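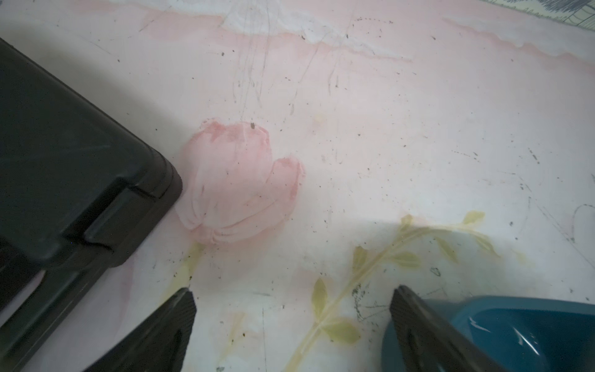 the tulip, scratches and all 🌷

ok so I'm finally trying to learn my grandmother's recipes and it's going about how you'd expect. thread

1/ she never wrote anything down in a way a stranger could use. the card for her lemon cake says "flour, enough." enough for WHO, grandma

2/ called my uncle Gerardo Gatchalian for help and he talked for an hour about a bus trip in 2000 and then said "I think she used 7 eggs?" seven!! for one cake!!

3/ reader, I used seven. it came out like a yellow sponge you'd wash a car with (my neighbor ate two slices, bless her)

4/ second try: 3 eggs, more lemon, and I let the butter get really soft first. so much better. still sank in the middle but I filled the dip with jam and felt like a genius

5/ does anybody else's family have a pancit recipe where the main step is "until it looks right"? I've been staring at noodles all April waiting for them to look right

6/ also found out the vinegar she swore by was just whatever was on sale at Mansour. all those years I thought it was some special bottle from home!

7/ next up is her chicken soup, and I'm scared of it, because my mom has Opinions and she's coming over at 6 to watch me make it

8/ if you've got a grandma who's still cooking, go stand in her kitchen with a measuring cup and be annoying. will post the soup tonight if my mom lets me

Filed under: Food & Family
2,353 likes · 7 reposts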